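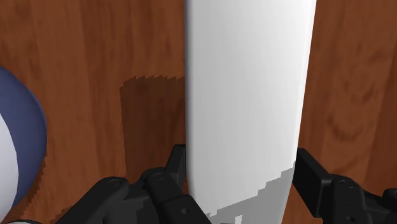 Schreibt die Griffweite unbedingt in die Versuchsregeln hinein, meinte Zoila Ñahui gleich als Erste, sonst vergleicht ihr am Ende Läufe, die gar nicht vergleichbar sind. Damit hat sie mich ins Grübeln gebracht, deshalb stelle ich die ganze Sache noch einmal ausführlich ein.

Wir bauen im Projekt Davholm gerade eine gemeinsame Hausordnung für unsere Greifversuche in der Simulation auf, also eine Seite, an die sich alle halten sollen, bevor Ergebnisse in die große Tabelle wandern. Bisher hat jeder ein bisschen nach Gefühl gearbeitet, was ja auch seinen Charme hatte, aber bei inzwischen 874 Läufen blickt kein Mensch mehr durch. Was gehört eurer Erfahrung nach zwingend hinein? Und ab wann darf ein Griff als gelungen gelten: wenn beide Finger anliegen oder erst nach dem Anheben? Bei glatten, länglichen Teilen, die zu einem Ende hin schmaler werden, sind wir uns da überhaupt nicht einig. Ganz lieben Dank schon mal!

Marisol Mosquera
Liebe Runde, das Thema hatten wir bei Dultholm im Oktober auch, und es hat uns etliche Kaffeerunden gekostet. Am besten trennt ihr Kontakt und Griff sauber voneinander. Kontakt heißt: Beide Finger berühren das Teil. Griff heißt: Das Teil ist angehoben und bleibt für eine vorher festgelegte Zeit oben, bei uns sind das 3 Sekunden. Beides bekommt eine eigene Spalte, dann könnt ihr später immer noch streiten, was ihr lieber zählt.
Bei Teilen, die sich verjüngen, bitte zusätzlich notieren, auf welcher Höhe gegriffen wurde. Die Flächen laufen ja schräg zueinander, und je nachdem, wo die Finger sitzen, rutscht so etwas gern zum schmalen Ende hin weg. Ein Abstand zur Kante in Millimetern reicht völlig.
Außerdem gehören Reibwert, Masse und Zeitschritt in jedes Protokoll, und zwar auch dann, wenn »nichts geändert« wurde. Gerade dann! Wir mussten damals 98 Läufe wegwerfen, weil jemand in bester Absicht die Reibung hochgesetzt und es keinem erzählt hatte. Und legt fest, dass Fehlversuche drinbleiben. Wer einen Lauf aussortiert, schreibt einen Satz dazu, warum. Das klingt kleinlich, erspart einem aber viel Ärger, liebe Grüße an alle im Projekt!

Salazar
Ich würde einfach nur angehobene Teile zählen und fertig. Schatten und hübsche Maserung sind für die Physik egal, dafür braucht es keine Regel.

Zoila Ñahui
Da muss ich Salazar ein kleines bisschen widersprechen, auch wenn ich die kurze Regel sympathisch finde. Sobald eine Kamera die Greifposition bestimmt, spielt das Licht sehr wohl mit, und dann sollten Untergrund, Lichtrichtung und Auflösung der Schatten ebenfalls ins Protokoll. Wir haben in Sirent dafür eine feste Startdatei, die nur zu zweit geändert werden darf. Schau mal in Abschnitt 106 unserer Anleitung, da steht die Vorlage, die darfst du gerne übernehmen. Zur Griffweite noch: einmal offen, einmal beim ersten Kontakt, einmal nach dem Anheben eintragen. Wenn der letzte Wert kleiner ist als der mittlere, ist das Teil vermutlich gewandert, und der Lauf gehört noch einmal angeschaut.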